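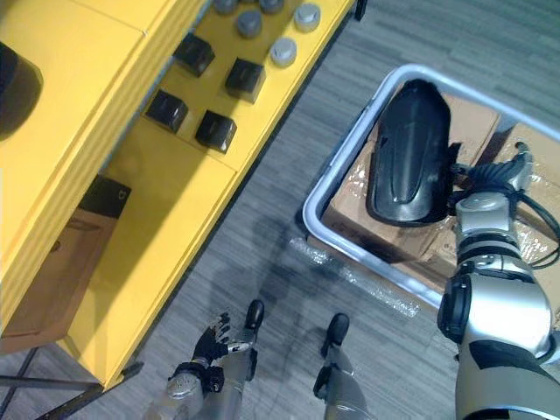

Yellow shelving, parts shelf: black blocks and grey caps on the board, carpet floor at the side.

Zastelia parts room, Merrick building. Walk-round checklist with comments
Area: yellow shelving, floor in front of it, tray and packing, black moulded parts
Frequency: every Saturday before the first shift, and after each delivery
Marks used: OK, ACTION, WATCH

1. SHELVING

1.1 Frame stands firm, no rocking when pushed by hand. OK
1.2 Diagonal braces tight at both ends. WATCH
Comment: One brace at the far end has a little play. I tightened it by hand, but it needs the proper key. Please check again at next walk-round.
1.3 Boards lie flat in the frame. OK
1.4 Load label readable from the floor. ACTION
Comment: The label is worn and I could read only the number 300. New label is asked from Traslow, the order line is 877.
1.5 Heavy boxes on the lower levels only. OK

2. SMALL PARTS ON THE SHELF

2.1 Blocks and caps are kept apart, not mixed in one heap. OK
2.2 Nothing small lies on the front edge where a sleeve can catch it. WATCH
Comment: The caps are round and they can travel when somebody knocks the shelf. I would like a low strip along the front. It was already proposed in April and I propose it again.
2.3 Metal fittings checked for sharp burrs before they are put out. OK
2.4 Large black housings lie in a stable position and do not lean on each other. OK

3. FLOOR AND PACKING

3.1 Walking way along the shelving is free, 76 cm at the narrowest place. OK
3.2 No plastic film on the carpet. ACTION
Comment: Clear film is very slippery on this kind of carpet, much more than on bare floor. It must go in the sack at once when a box is opened, also when you plan to use it again.
3.3 Trays stand flat on the floor and are not pushed under the shelf legs. OK
3.4 Wrapped boxes in a tray do not stand higher than a person can lift out with straight back. OK

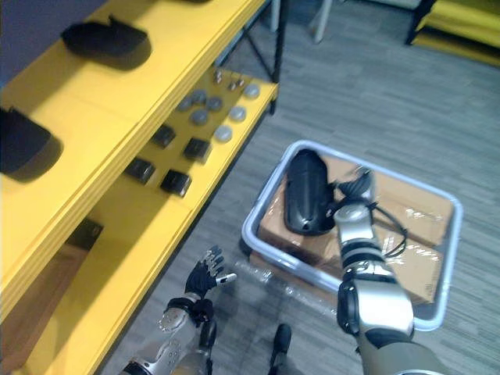
Stastia wrote under this point that the tray should have its own marked place on the carpet, with tape on four corners, because at the moment everyone puts it where the hands are free. They also ask if the housings can be packed before the small parts, so the top board is cleared first.

My answer: agreed for the tape. The order of packing I leave to the shift, but the top board should be cleared before somebody reaches over it to the back.

4. BLACK MOULDED PARTS AND SCREW WORK

4.1 Part lies flat and cannot turn before the tool touches it. OK
4.2 Bit or socket is the correct size and has no rounded corners. OK
4.3 Tool stands straight in line with the fixing point. WATCH
Comment: If it goes in at an angle the plastic around the hole can turn white and later it cracks. Stop, lift, and start again.
4.4 Surface looked at under good light for cracks at the rim and at the ribs. OK
Comment: Fine scratches and dust are accepted. A crack is never accepted, also not a short one. Wipe with dry cloth only.

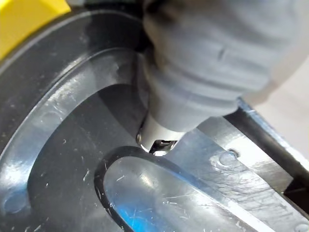
Point 4.4: scuffs, dust and short hairline scratches on the glossy black plastic, metal tip at the upper end of the rib.

4.5 Rejected parts go in the red bin with a tag, form 34. OK

5. OPEN ACTIONS

Load label, see 1.4. Waiting for Traslow.
Film on the floor, see 3.2. To be told again at the shift talk.
Tape for the tray place. We have tape in the cupboard, only it must be done.
Proper key for the brace, see 1.2. Ask in the Merrick workshop.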